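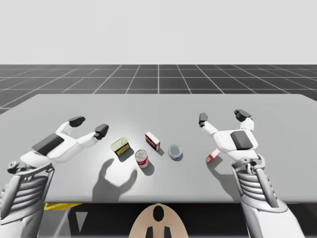
Why Does Food Come in Cans?

Fresh food does not last long. Tiny living things called microbes land on it and start to eat it. Some are bacteria and some are molds. They make food smell bad, and some can make you sick.

A can keeps microbes out. At the factory, workers wash and cut the food and machines fill the cans. The lids are sealed tight so no air can get in. Then the cans are heated until the microbes inside are killed. 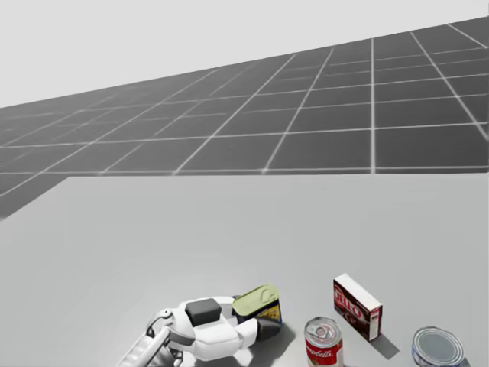
A flat, light gray tabletop.

Most food cans are made of steel. Many have a very thin layer of tin on them, so people call them "tins." The tin helps stop rust.

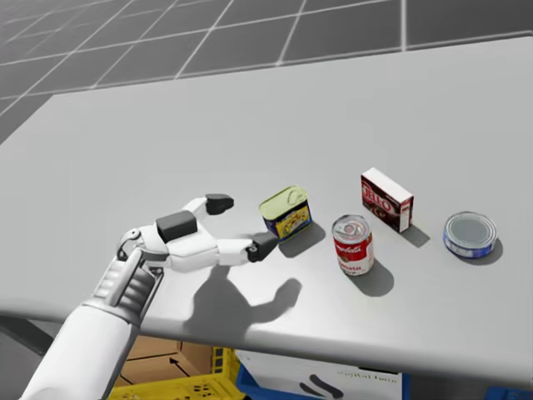

Keep cans in a cool, dry cupboard. Do not eat from a can that is bulging or leaking. Show it to an adult.

Once a can is open, microbes can get in again. Put leftovers in a clean box with a lid, keep it in the fridge, and eat them within 3 days.

Words to know
Microbe: a living thing too small to see with just your eyes.
Rust: the reddish-brown stuff that forms on wet iron or steel.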